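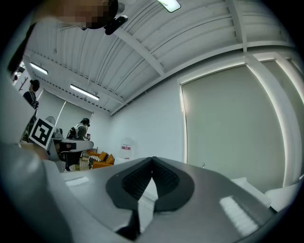
# The upstairs room at Skurngate

Welcome to the gallery page for our favourite room in the building! If you've only ever been to the ground floor for a coffee, you've missed the best bit. Go past the noticeboard, up the stairs, turn left at the top and you're there. We've used it since September for classes, talks, two birthday teas and one very loud quiz, and people keep asking what it's like before they book, so this page is for them.

The notes were put together by Sowmya Iyer, with additions from Jayanthi Bhat and Gopinath Reddy, who between them have spent more evenings up there than anyone.

## Look up

**The ceiling.** White and ribbed, with a white beam crossing it, and I love it. Most rooms this size get flat tiles and you forget them the moment you leave. The ribs give you something to follow while you're waiting for a talk to start, and they keep the place feeling light on a dull afternoon.

**The lights.** A mixture, and all the better for it. There are long fluorescent tubes and a bright rectangular panel as well. Jayanthi runs the sewing afternoons and says she can thread a black needle with black cotton up there, which she can't do at home with the big lamp on.

**Glare.** Gopinath wanted this one in. Shiny things do pick up the lights, so if you're showing anything glossy (he had a tray of glazed tiles), tilt it a little towards the audience and it's fine.

## The walls

**Plain white, and staying that way.** We did have a long talk about colour. Aravind Shenoy brought in a whole card of blues and we stuck them up with tape and squinted at them for a week. White won. It goes with everything people bring in, and the room has enough going on overhead.

**The grey-green.** My favourite colour in the whole building! It's the large area in the white frame, and it calms the room down beautifully against so much white. Purificación Goicoechea calls it "pond", and the name has stuck. If somebody tells you to stand a bit nearer the pond, that's what they mean.

**White edges and corners.** The paintwork at the lower level takes the knocks, as you'd expect in a room where chairs are always on the move. Please lift them, don't drag them. We touched up the worst marks in September and it looks so much fresher.

## What goes on up there

**Talks.** The room suits a speaker who likes to wander. Aravind gave his on old tram routes and hardly stood still for a minute, and everyone could still hear him. He had 157 slides. We got through them all, with a break for tea after the first lot, and there were still hands up at the end.

**Sewing afternoons.** Bring your own machine or share one of ours. There's a lot of chat and a fair amount of unpicking, and Jayanthi is wonderful with zips. Last time there were eight of us and we ran out of pins.

**Hands-on sessions.** Probably the busiest use of all. People stand, move round, lean over to see what's being done and talk across one another, and the room copes very well with it. It's a good place to be on your feet. Wear something comfortable and keep your bag on your back or against the wall - the middle of the floor gets crowded quickly.

**The quiz.** Three rounds, one dispute (is a tomato allowed in the fruit round?) and a tie-break on river names. Team Urnar took it by a single point and have not stopped mentioning it.

## Good spots

**Under the tubes** for anything fiddly. Small print, beads, wiring a plug, mending glasses.

**By the pond** if you're having your portrait taken. The colour is very kind to faces, and Purificación has done some lovely ones of the Bresura walking group, all boots and red cheeks.

**Near the door** if you're the sort who has to slip out for a train. We don't mind at all, but do let the latch down gently.

## Before you come up

The room can be a touch cool first thing, so bring a jumper for morning sessions. It warms up nicely once people are in.

Caps and hats on or off, whichever you like. Bags are welcome too, and there are hooks on the landing if you'd like to leave a coat.

Tea and coffee come from the kitchen downstairs. Please use the mugs with the Menon label on the base, as the others belong to the ground-floor café and they do like them back!

The light switches are all together, and they aren't in the order you'd guess. Try them one at a time. Gopinath has promised to label them.

To book, leave a note for Sowmya at the front desk with the time you'd like and how many are coming. Evenings go first, so get in early if you've got your heart set on one. And if you've taken a picture up there that you're pleased with, do send it in - we'd love to add more to this page, particularly of the sewing, which is always too busy for any of us to stop and pick up a camera.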